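Kurmont cloth handling — progress note to Orholm
2025-07-16

Where we are
June target was 100 grasp trials on worn clothing, all 100 logged. Sabina did the labelling, Ha-rang the retraining. New method picks a pinch point near the hem from the wrist view only, no overhead camera. Second labelling pass is at 60 trials, rest to folow.
Pinch on the green garment, floor set — creases run in to the grip, which is the cue the model is trained on.
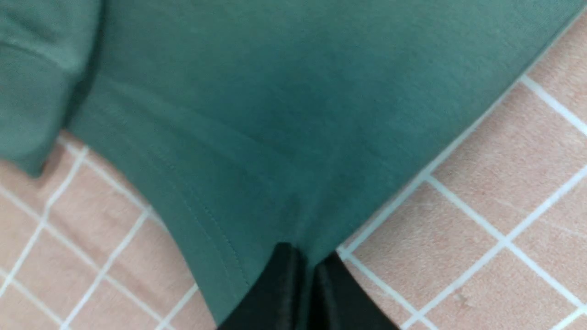
Next
Thicker fabrics, then 4 new floor types. Roxana to send costs seperately.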